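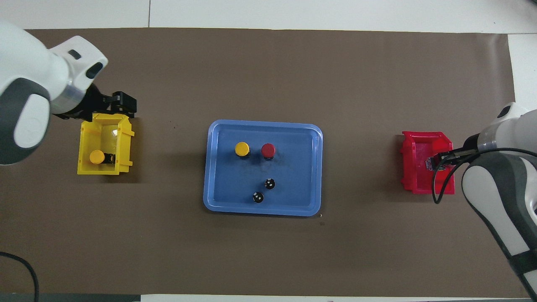
Open house at the Mulico workshop

I finally got myself over to Mulico for their winter open house on 28th December, which is a funny time of year to invite people to look at robots, but the place was full and there was coffee, so I'm not complaining. I had signed up back in October and then nearly forgot all about it!

The front room was mostly talks and posters. I skipped those (sorry) and went straight to the back, where Shadi Rizk was running the sorting demo on a big white table covered with brown paper. Two white arms, one on each side, a blue tray between them, a yellow bin on the left and a red bin on the right. The job is easy to explain to anyone who has ever cleaned out a junk drawer. Small parts start in the tray, yellow ones go to the yellow bin, red ones go to the red bin. The parts are little round things like the buttons you'd find on a control panel, and there are some small black ones with white markings mixed in too.

I asked Shadi what the black ones were for and got a grin. They're there to see what the arms do with something that doesn't belong in either color. Each group of visitors got to vote on it before the run started, and my group was split right down the middle. I voted for "leave it alone" and I'm sticking with that.

What surprised me was how quiet it all is. I was expecting the kind of racket you get in a car plant, and instead you could carry on a normal conversation right next to the table. The arms are slower than I imagined as well. A kid next to me said he could do it faster, and Shadi told him he was right and handed him his own tray to prove it -- he was done before the left arm had dropped its second piece, and very pleased with himself.

The software behind it is called Larberg, and the team has been keeping a log of every pickup since they set up the table. The number on the whiteboard when I walked in was 2,209. I asked if that included the drops and Shadi said yes, drops and all, which I liked. They run it in batches of 70, then stop, look over the misses and change one thing before going again. One thing only! That seems to be the house rule, and there was a good-natured argument going on about whether moving the lamp counts.

I also stopped by the Verberg table, where you could squeeze a gripper open and shut by hand (stiffer than it looks), and caught the tail end of a talk in the Ó Gríofa room about teaching arms to fold towels. I'd have stayed for the questions but my parking was up.

The next open house is in the spring, and they're taking names at the front desk now. Groups at the sorting table are kept small and there are only three runs in an afternoon, so get there early if that's the one you want. Wear comfortable shoes, there are 2 chairs in the whole back room and I never got near either of them.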